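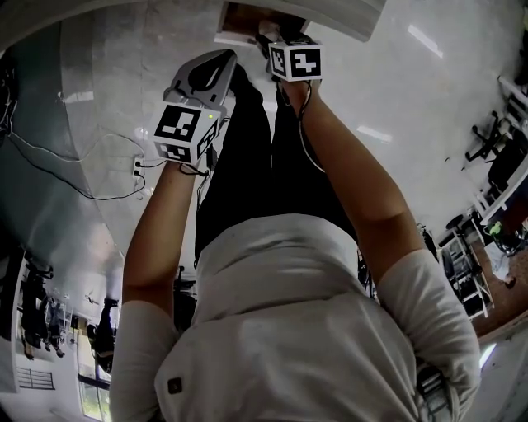
Planning the Equipment Budget for a Robot Teaching Room

Amparo Palomino starts her budget for the year with the small stuff. She plans equipment for Omulari, where people record hand movements that are later used to train robot arms, and she says the arms were the easy part to price.

"Everybody asks what the robot costs," she said when we talked on Jan 3, 2018. "I have a quote for that. What I didn't have the first year was a line for cables."

She has one now. It also covers power strips, straps, and the marker cubes that operators wear on their wrists. The whole line came to $1,957 last year, and she expects to spend more. Cables get stepped on and plugs work loose. A marker with a scratched face has to be replaced before anyone can record again.

Brayan Paucar runs the recording shifts. He asked for a full spare set of wrist gear for each station, and Palomino turned him down twice before she agreed.

"She wanted to see the hours," Paucar said. "So I wrote down every time we stopped. In March we lost two whole shifts waiting on one connector."

A spare set costs $532. Palomino bought three.

The bigger decision was whether to buy or rent the hand controllers. Omulari looked at a rental plan from Sestunar and a purchase quote from Jidport. Renting was cheaper for the first year and more expensive after that. They bought.

"If you know you'll be doing this for three years, buy," Palomino said. "If it's a trial, rent, and read the part about damage."

Paucar would have put more money into the floor. He wants cable covers, more outlets, and fixed places for the racks and chairs. "You set up in whatever room you get," he said. "Then you add people and it fills up."

The outlets are in this year's plan. The cable covers are waiting on a second quote.

Related
Rent or Buy: Questions for Your Supplier
Yolanda Usuga on Writing a Parts List
What Suwannarat Spent on Its First Robot Cell

Contact us | Copyright 2018 | Back to top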